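Flernon Manipulation Study: Project Gallery

The Flernon study looks at how much a robot can learn from demonstrations that a person performs with two hand-held grippers. The demonstrator works at a table, one gripper in each hand, and no robot arm is needed while the tasks are being recorded. The recordings are then used to train a control policy, and the policy is tested on a two-armed robot in a separate room. The page was last revised on February 9, 2026.

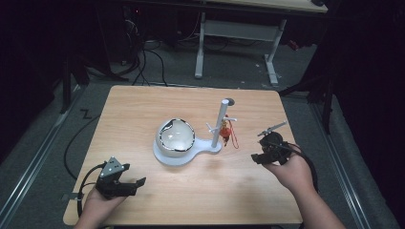 Hanging task, demonstration station
A small red-and-gold ornament hangs from a peg on a white post, within reach of the hand-held grippers. The cord is thin and soft, and its shape changes each time the ornament is handled.

About the Hanging Task

The ornament task was added to the study in August. Earlier tasks used rigid parts only, and the research group wished to include an object with a flexible cord. In a full demonstration the ornament is lifted off its peg, held clear of the post, and returned to the same peg. Either hand may begin. A demonstration is accepted if the ornament is hanging freely at the end and the stand has not been pushed out of position.

Collection

The data set for this task holds 1410 accepted demonstrations, contributed by 8 demonstrators. Each demonstrator completed a practice period of 30 minutes before recording began. Practice attempts were not kept. Sessions were held at the Josport laboratory, and the position of the stand on the table was changed between blocks so that the policy would not depend on a single layout.

Findings to Date

Policies trained on all demonstrators performed more reliably than policies trained on any one person, even when the total number of demonstrations was held equal. The difference was greatest during the return to the peg, where people approached from different angles. Removing the cord was learned early in training. Replacing it took much longer, and most remaining failures occur when the loop closes before it reaches the tip of the peg.

A group of 3 follow-up tests is planned with the Pillai controller, which adjusts grip force during contact. Results will be posted on the Skustel project pages after internal review.

Use of Materials

Text and pictures in this gallery may be reproduced for teaching and noncommercial research with credit to the Flernon study. Requests for access to the recordings should be sent to the Josport laboratory office and should state the intended use.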